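CHAPTER 6

Habits of Comfort: How People Soothe Themselves

"I did not want the thing I was reaching for. I wanted the afternoon to be over."
Larasati Teoh, Letters from Cadamia

Chapter Outline
6.1 What Is Self-Soothing?
6.2 Comfort Learned in Childhood
6.3 When Comfort Becomes Avoidance
6.4 Building a Wider Range of Responses

Most adults can name something they do at the end of a hard day. One person runs a bath. Another calls a sister, rearranges a bookshelf, or eats standing up in the kitchen. These acts differ a great deal on the surface, but they share a purpose: each is an attempt to bring a strong feeling down to a level that can be managed. Psychologists use the term self-soothing for this group of behaviors.

Chapter 5 examined how emotions arise and how the body responds to them. The present chapter takes up the question of what people do next. Students should review the section on stress responses before continuing, as several terms introduced there are used again without definition.

6.1 What Is Self-Soothing?

Self-soothing refers to any action a person takes, with or without awareness, to reduce emotional distress. The action may be physical, such as slow breathing, or mental, such as recalling a pleasant memory. It may also involve an object, a place, or a food that the person has come to connect with safety.

The connection itself is usually learned. A child who is given something sweet after a fall may begin to link sweetness with being cared for. Years later, the sight of a frosted donut with colored sprinkles can call up a mild sense of ease before anything has been eaten. The response belongs to the person's history, and another person may feel nothing at all.

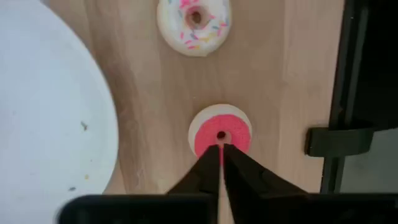
6.2 Comfort Learned in Childhood

Infants depend on others to calm them. A caregiver who picks up a crying baby, speaks softly, and rocks at a steady pace is regulating the baby's distress from the outside. Over time, the child takes over parts of this work. Early signs include thumb sucking, holding a blanket, and humming before sleep.

Play also has a role. In pretend meals, doctor games, and bedtime routines acted out with dolls, children practice giving comfort as well as receiving it. A child who tells a doll that the storm will pass is rehearsing words that may later be used privately, in the child's own thoughts.

Caregivers differ in how they respond to distress, and so do families and communities. In some homes, sadness is talked through. In others, it is met with quiet company or with a task to do. Section 6.3 considers what may happen when only one form of comfort is available and that form begins to replace contact with the problem itself.

Key Terms
self-soothing
co-regulation
learned association
avoidance

Before You Read

Think of a minor disappointment from the past month. Write down the first thing you did afterward and how long its effect lasted. Keep your notes private, and return to them when you reach the exercises at the end of Section 6.4.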